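Home | Talks | Forms | Contact

Notes, lending desk session, Raltitz

Open with the guarantor form. Page one covers identity and income. Page two sets the liability cap, 1,180 in the Millen case. Pause for questions.

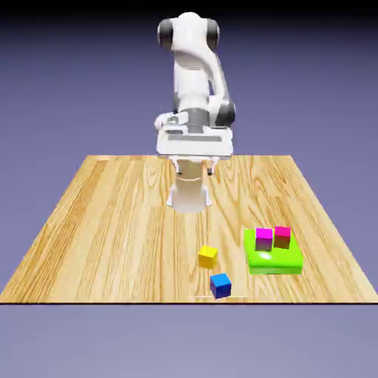
Next, joint and several liability. Each guarantor owes the full sum until it is cleared. Notice period is 14 days.

Comments

Chang-ho Han: Does the cap include interest?

Won: Page two says it does.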